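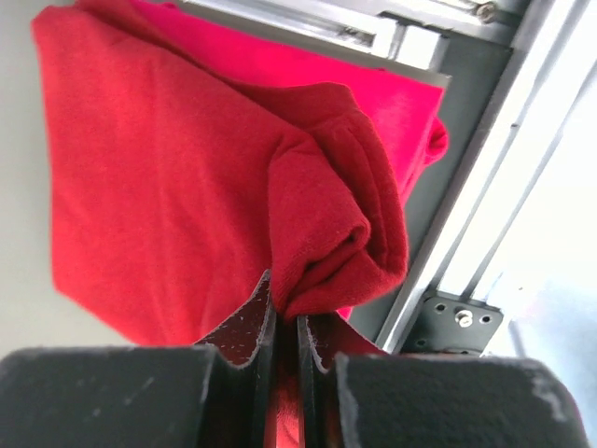
How often should a sweatshirt be washed? Every 6 or 7 wears if there was a t-shirt under it, and sooner if you sweated in it or spilled on it.

Filed under: Opinion / Home / Clothes & Laundry

Last updated 2023-02-04

I want to make the case for folding less. Quick one, I have a load to get out before dinner.

My position: most households fold too much and look too little. We grab a shirt, we do the thirds, we stack it, we go on to the next one, and the only moment in the week when a piece of clothing is in our hands and clean gets spent on making a rectangle. Then a cuff gives out in public and we act surprised.

Take a red sweatshirt. Everyone has had one, or the kid has. Cherry red, soft, a bit fuzzy. It goes in the washer, comes out, goes over the arm of the couch, goes in the drawer. The fuzz moves from the outside of the sweatshirt to the outside of everything else. The neck stretches. Somebody buys another. I did this for years and I write about laundry for a living, sort of.

What changed my mind was the laundromat on Leblanc, back when our machine died. It was April and the repair took forever. The man who ran the place, Máté Szekeres, did wash-and-fold behind the counter, and he handled every piece twice. Once up by the shoulders, to look. Then down on the counter to fold. The look was maybe two seconds. He'd pull out a missing button, a seam going under the arm, a grease spot the wash hadn't gotten, and those went in a seperate pile with a note. The folding after that was pretty careless! Sleeves in, half, half, done. Customers didn't complain. They got a note about the button.

"Folding is for the bag," he told me. "Looking is for the shirt."

I've been arguing with my sister about this ever since. She's a file folder. Everything on edge, drawer like a card catalog, she took one of those Pridwood weekend workshops and came home with cardboard dividers. And fine, it looks great. But a sweatshirt is a bulky thing and it doesn't want to stand on edge. It slumps, you pack it in tighter to hold it up, and now there's a hard crease across the chest and you can't get the one next to it out without dragging three others. Thin t-shirts, sure, file them. Fleece and heavy knits, lay them flat on a shelf, one fold, two or three high. That's all the system they need.

Hangers are worse, for anything knitted. Points in the shoulders. I know the padded ones exist. I paid for a set of Derberg ones and the shoulders still went, just slower.

Then the folding boards. The Clekton was 50 dollars when I looked, for hinged plastic. It does make every shirt the same size. Why do you need every shirt the same size? You aren't running a store. A store folds that way because strangers are going to mess the pile up all day and somebody has to fix it fast. Your drawer gets opened by you.

Pushback I get, mostly by email. After the last column on this I had 200 of them, which for me is a flood, and the main complaint was wrinkles. If you fold sloppy, you wear wrinkles. OK, for a dress shirt, yes, and I'm not talking about dress shirts, hang those. But a sweatshirt drops most of its wrinkles once you've had it on a while. The bad ones come from leaving the load sitting in the dryer overnight. Perfect thirds the next morning won't save you there.

Second complaint: it's calming. People like folding. No argument from me, if it calms you then fold all evening, fold the dish towels into swans. I only object when it gets passed down to kids as the proof of a tidy person. My nephew hates putting clothes away because his stack has to be redone. He's eight. Let him do one fold and shove it on the shelf, and teach him to turn the thing inside out before it goes in the wash, which does more for a red sweatshirt than any fold ever will.

So what I do now. Basket on the bed. Pick up each piece by the shoulders, front, back, cuffs. Anything wrong goes on the chair. Everything else gets one or two folds, whatever it wants. Reds and darks I check for lint and pilling while I'm there, and if its bad I run the shaver over it right then, because I know I won't later. The chair pile gets dealt with while something's on TV, or it doesn't, but at least I know what's in it.

Socks I have no opinion on. Different column.

Dryer just buzzed, and there's a zipper on the chair from last week that still needs a pull.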